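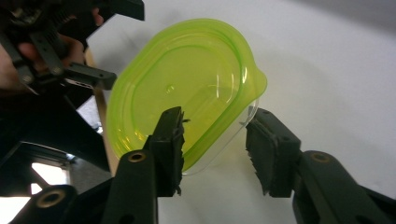

Viera Havlíček
Build lead, Clekevside shared workshop

Speaker notes - "Two Grippers and a Lunch Box"
Talk length: 18 minutes, then questions

Opening. Say hello, say where Clekevside is. Ask who has built a gripper before. Leave the first slide up.

The job on the slide is the lid task. Clear container, green lid, small tab on one side. One gripper holds, the other goes for the rim. Point out the tab for the people at the back.

Why lids. Gaspard wanted to start with blocks. Blocks are easy and we learned very little from them in July. A lid bends, slides and needs two hands.

The linkage. Black plastic arms, brass-colored rings at the pivots. First version had bare holes, and they went oval. Bořivoj redrew the arms over a weekend. Pass the old arm around here. Get it back.

Pads. Spend time on this one. The edges on the slide are rough and ragged, and people will ask. We tried smooth rubber and foam before this. Smooth rubber was fine on cardboard and poor on shiny plastic. I still don't have a pad I like for both.

Hand-held first. We move the grippers by hand and record the motion. The arm, Dalgleish, comes later. Zuzana has the numbers: 461 recordings kept, 99 thrown out. Most of the bad ones were me starting too early.

What went wrong
- Screws working loose. Check them before each session.
- Squeezing too hard, so the container wall bows and the lid jams.
- Cable on the left gripper. Still not fixed.

Short video, no sound. If it won't play, skip it and go to costs.

Costs slide is out of date - say so. Pads are the part we replace most.

Next: same task on Dalgleish, slower, with one lid size only. Žofie is writing the playback code.

Leave 5 minutes for questions. Drawings are on the shelf by the door, ask Bořivoj for the files.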